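Coltico 222 Top-Door Refrigerator, Silver

We've carried the Coltico line at our Oltside store since February, and the 222 is the one we keep steering people toward when they want a tall fridge for a studio, a break room or a shared workspace. It's a plain, well-thought-out machine and we like it a lot!

The big idea is that the fresh food lives up top. Milk, fruit, leftovers, the stuff you reach for all day long, it's all right there without any crouching. The freezer sits at the bottom, where you only go when you need ice or a bag of peas. If you've spent years bent over a crisper drawer, you'll notice the difference the first morning. 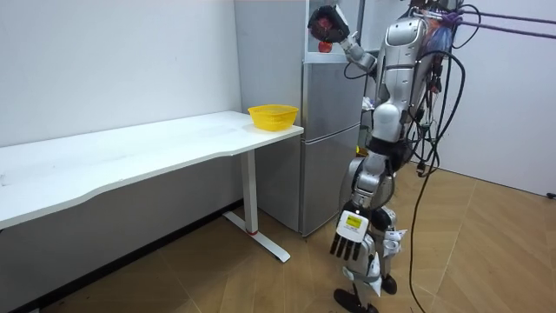 Finish was the thing we argued over most when we picked which version to stock. Coltico makes the 222 in white too, but the silver won, mainly for how well it hides fingerprints (a quick wipe with a damp cloth and you're done). It's a brushed finish, so it has a bit of texture to it and doesn't glare under office lights. Set against the back wall near a long white desk, it looks like it belongs in the room, and the white interior of the top section makes it easy to see what's inside. The middle section has its own door panel, and the freezer door below stops just above the floor.

A few practical notes. Leave 2 inches behind the cabinet for air. The power cord is 60 inches long, and we'd ask you to use a wall outlet and skip the extension cord. Let it stand upright for a few hours after delivery before you plug it in. The feet screw up and down, so an uneven floor is no problem.

The top shelves lift out for washing. We've had ours running in the Levville showroom for 11 weeks, packed with lunches and opened constantly, and the seals are still nice and tight.

Pairs well with the Moroz ice trays, sold separately.

Page updated 6/25/20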